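# Passenger boat to Watum returns in June with an evening sailing

PRIDDEN – The passenger boat between Pridden and the island of Watum will start running again in June, and this year the last boat back leaves the island at 9:15 p.m. instead of 5:30 p.m.

Ruddock Boats, which operates the crossing, posted the new schedule on its website and at the ticket window on the Pridden waterfront. The company also plans to stop at Skover, on the south side of the bay, on both the morning and evening trips. Skover has not had a scheduled boat since the old landing was closed for repairs.

The change means that people staying in Pridden or Skover can have dinner on Watum and still get back to their rooms. Until now, day visitors had to leave the island in the late afternoon, and most of the restaurants near the landing opened only for lunch.

"We had people running down the hill with their food in a box," said Tamsin Hinds, operations manager at Ruddock Boats. "A later boat was the first thing they asked for, every summer. We didn't have the crew for it before. Now we do."

Ruddock Boats carried 2,008 passengers to Watum in the last month of the previous season, Hinds said. Most of them traveled on the 10 a.m. boat and came back on the last one, so the morning boat was often full while the midday boat left with empty seats. Hinds expects the later return to spread people out over the day.

## Schedule and tickets

Boats will leave Pridden at 7:40 a.m., 10 a.m., 1:20 p.m. and 6 p.m. The 7:40 a.m. and 6 p.m. boats will call at Skover on the way out. Return trips leave Watum at 8:50 a.m., 11:30 a.m., 4:45 p.m. and 9:15 p.m., with the first and last of these stopping at Skover.

The crossing takes under an hour when the boat goes straight to the island. The Skover stop adds time, and passengers who are in a hurry are advised to take the 10 a.m. or 1:20 p.m. boat.

Tickets can be bought online, at the Pridden window, or on board. Skover does not have a ticket window, so anyone getting on there without an online ticket will pay a crew member. Cards are accepted on board, but Hinds said the card reader sometimes loses its signal in the middle of the bay, and it helps to have cash.

A return ticket is good for two days. A passenger who goes over in the morning and decides to spend the night can use the same ticket the next day without changing it. After that a new one-way ticket is needed.

Bicycles travel at no extra charge on every boat except the 10 a.m., which does not take them. Dogs are allowed on the open deck and must be on a leash. Large suitcases go in the forward locker and should be handed over at least ten minutes before the boat leaves.

## Rooms on the island

Watum has 546 guest beds, counting the hotel, the guesthouses and the rented cottages on the north shore. In July and August nearly all of them are booked well ahead. June is easier, and several guesthouses have told the boat company they still have rooms for the first half of the month.

Ebbe Wikström runs a guesthouse on the road above the landing. He has owned it for nine years and said he opens a little earlier each year. This spring he repainted the front rooms, moved breakfast to the back porch and put a second set of hooks in the hall for wet coats.

"People think of the island as a beach place, and it is, but half my guests come to walk," Wikström said. "They come in at four o'clock with mud up to the knee. They want a bath and something hot to eat, in that order."
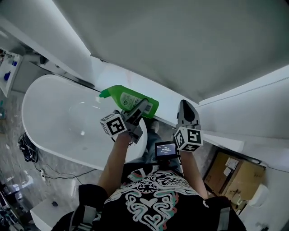 *A green spray bottle on its side along the rim of a white bathtub.*

Wikström is not sure yet what the evening boat will do to his bookings. Some of his guests stay one night only because they miss the afternoon boat or don't want to rush for it. He could lose a few of those. On the other hand, he said, guests who arrive at Pridden by train in the afternoon will now be able to reach the island the same day.

"Before, if your train got in at three, you slept in Pridden," he said. "So they would cancel the first night with me. I had that every week."

The train from the city reaches Pridden at 3:10 p.m. and 5:15 p.m. The station is a short walk from the waterfront, downhill, and the 6 p.m. boat has been timed to wait for the second train if it is running a few minutes late. It will not wait past 6:20 p.m.

## What will be open in the evening

Three restaurants near the Watum landing have said they will serve dinner from the first week of the season. The fish restaurant at the end of the pier will keep its kitchen open until 8:30 p.m. The bakery, which has closed at 3 p.m. in past years, will stay open until 7 p.m. and sell sandwiches and pies that can be taken on the boat.

The small market on the square will keep its usual hours and close at 1 p.m. It sells vegetables, smoked fish, cheese, honey and some knitted goods. Visitors who want to shop there should take one of the two morning boats, as the 1:20 p.m. gets in after the stalls have packed up.

The island museum has not decided on evening hours. The lighthouse can be climbed until 6 p.m., and the path to it is open at all times. It is not lit after dark, and the last stretch is stony, so a flashlight is useful for anyone who plans to see the sunset from there and walk back for the late boat.

The island bus meets every boat except the 6 p.m. from Pridden. Passengers on that boat who are staying on the north shore should ask their hosts about a ride or book the island taxi before they leave the mainland. The taxi is a single minivan and fills up fast when the weather is bad.

## Skover landing

Work on the landing at Skover is finished except for the handrail on the lower steps. The concrete has been replaced and there is a new ramp, which makes it possible to board with a stroller or a wheelchair at most states of the tide. At the lowest tides the ramp is steep, and crew will help anyone who needs it.

There is parking for day visitors behind the Skover boatyard. Parking on the harbor street itself is limited to residents from June on, and cars left there will be ticketed. Drivers coming from the north should know that the sign for the boatyard is small and stands after the turn.

Skover has a cafe and a grocery store, both on the harbor street. The cafe opens at 7 a.m., in time for the morning boat. In the evening neither is open when the boat gets back.

Hinds said the company will look at the passenger numbers from Skover at the end of the summer and then decide if the stop stays. She would like to see 1,000 people use it over the season.

"If it's less than that, we have to think about the fuel," she said. "If it's more, we might add a midday stop too."

## Weather and cancellations

The boat does not run in strong southwest wind. Decisions are made one hour before each departure and posted on the Ruddock Boats website and on the board at the Pridden window. Passengers who bought online get a text message.

If the 9:15 p.m. boat is canceled, the company will try to run an earlier boat back the same afternoon, and the restaurants and guesthouses on the island will be told so they can pass the word along. Passengers who are left on the island overnight can travel on the first boat the next morning with the same ticket, but the company does not pay for rooms.

Tickets for canceled sailings can be refunded or moved to another day in the same season. Tickets for June and July are on sale now. Sales for August open in June, and the fall schedule, which will have fewer boats and no evening sailing, will be posted later in the summer.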